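Subject: Re: [hilon-list] Iner, the second series: did the ending work for you?
Date: July 13, 2021

Dear all,

I have read this list for a long time but I write seldom, so please excuse me if I repeat something that was discussed before. I finished the second series of Iner last night and I wanted to answer the message from last week, which I quote here in part:

> I gave up after episode 4. The first series was frightening and I could
> not sleep after the lighthouse. Now we have a hotel, a family, a secret
> in the cellar, and every second scene is somebody walking along a
> corridor with a lamp. Who is this for? I also don't understand why
> they put Dudard in it again when he clearly died. If somebody has seen
> it until the end, please tell me if I should continue.

My answer is yes, please continue, but with some patience.

I agree that the beginning is slow. In the first series we were already on the island after ten minutes and the first victim was found before the titles. In the new one we must wait until the family is settled in the Hotel Pelletier, and there are many dinners. I did not like the dinners either. The son speaks always as if he reads from a book, and the mother knows too much from the start, so one suspects her too early.

But episode 5 changes this completely. I will leave some empty lines for those who have not seen it.

.

.

.
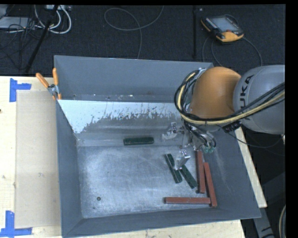
Room 406 is the reason why I write. All the time we believe that the noise comes from the cellar, because the family goes down there again and again with the lamp. Then the daughter lies on the floor of her own room, puts her ear to the boards, and hears nothing. She turns on her back and we hear it from the ceiling. There is no music in this moment, and no quick cut. The camera stays on her face for a very long time. I watched it with headphones and I had to take them off.

After this I went back to the earlier episodes, and the corridor scenes are different when you know it. In three of them there is a small sound from above and the person with the lamp looks down. I had taken it for bad sound mixing.

Regarding Dudard: I don't think that he is alive. He never opens a door himself, and only the daughter answers him when he speaks. At the dinner in episode 3 he has a plate but the waiter passes behind him without stopping. In my opinion he is the same kind of thing as the woman on the lighthouse stairs in series 1, only more polite. I know that others here think he is a twin brother. I would find this a cheap solution, and the scar on his hand would then be difficult to explain.

The last episode is 135 minutes long, and this is too much. The part in the snow could be half as long, and the explanation by the old doctor I could live without. He tells us what we have understood already. The final 2 minutes are very good again, though, and I will not spoil them even under the empty lines.

One question to those who watched it with the original sound. In the subtitles the daughter says "it has moved in" when she comes out of the room. Does she say "it" or "he"? My copy is dubbed and the dubbed voice says "he", and this makes a big difference for the Dudard matter.

I also read that a third series should begin filming in November, but I found it only on one fan page, so I don't know if it is true. If somebody has a better source I would be glad to have the link.

With kind regards from a mostly silent reader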